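4. Joint colour and the appearance of dark tiled floors

4.1 Background to the comparison

The choice of joint colour is usually made late in a flooring contract. In the three buildings studied, the tile had been agreed at design stage and recorded in the main specification, while the grout was settled on site between the contractor and the client's agent. Foulkes has argued in earlier work for the Skyrme estate that this order of decisions has a lasting effect on cleaning costs, as a pale joint in a dark floor will show soiling long before the tile itself does. The present section considers how far that view is borne out by the records held at Stastside Library, the Petemero Baths and the Skyrme district offices.

All three floors use a near-black porcelain tile laid on a sand and cement screed. At Stastside and Skyrme the tile is 600 mm square with a joint of 2 mm. At Petemero, where the floor falls towards a line of drains, a 100 mm tile was used throughout the changing areas and the joint is wider. The proportion of the floor surface taken up by grout is therefore much greater at Petemero, and the results for that building should be read with this in mind.

4.2 Line, direction and contrast

Light joints in a dark floor are read by most people as a drawn grid before they are read as gaps between tiles. The effect is strongest where the joint is narrow and evenly finished. It also depends on direction. A grid set square to the walls tends to draw the eye along the room, and any drift in the setting out becomes plain where the last row meets the skirting. A grid set diagonally is more forgiving at the edges, though it calls for more cutting and produces more waste. Figure 3 shows thin white lines on a nearly black tiled surface, with the grid running at an angle to the viewer.
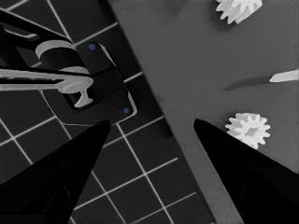

Figure 3. Dark tiled surface with thin white grid lines forming square cells, set at an angle. Computer rendering.

Visitors to the two buildings with large tiles were asked for their opinion of the floor as part of a wider survey of entrance areas. At Stastside, where the joints are white and the grid is diagonal, the floor was most often described as smart or modern. A smaller group found it busy, and several older visitors said that they looked down more than they would have liked when crossing the foyer. At Skyrme, where a mid-grey joint was used and the grid is square to the walls, few visitors had any view of the floor at all. The building manager regarded this as a success.

It would be unwise to put the whole of this difference down to joint colour. The Stastside foyer is lit from one side by tall windows and receives low sun from mid-afternoon for much of the winter, whereas the Skyrme entrance has no direct daylight. Nigam notes that glare on a polished dark tile can hide the joints altogether from one side of a room while leaving them sharp from the other – a point which is seldom tested before the floor is laid.

4.3 Condition of the joints

Joint condition was assessed by hand and eye at 50 points in each building, using the scale set out in Section 2. Points were chosen in advance from the floor plans, so that heavily used routes and quiet corners were both represented. Each point was cleaned with plain water before inspection, and the result was compared with a small sample card of unused grout from the same range.

At Stastside the joints had darkened along the route from the main doors to the issue desk and had kept their colour elsewhere. The boundary between the two was quite sudden, and staff reported that it had become more noticeable after the entrance mat was replaced by a shorter one. Regular washing with the Ronero detergent supplied under the cleaning contract had not restored the original colour. Two staff members believed that the mop water was not being changed often enough, but the cleaning log does not record this and the matter could not be settled.

The Skyrme joints showed a similar amount of soiling under inspection, but very little of it was visible from standing height. At Petemero the joints were sound in the dry corridor and worn in the showers, where some had lost depth along the drain line. Pool chemicals, footwear and the pressure washer introduced in June may each have played a part. Colour was of minor concern to the staff there compared with loose tiles.

4.4 Implications for specification

The findings support the use of a mid-grey joint in dark floors that carry heavy foot traffic from outside. Where a white joint is wanted for its appearance, the specification should state the length of entrance matting, the method of cleaning and the party responsible for renewing the grout. A trial panel should be laid in its final position and viewed from both ends of the room, in daylight and again after dark. Matters of slip resistance are dealt with separately in Section 5.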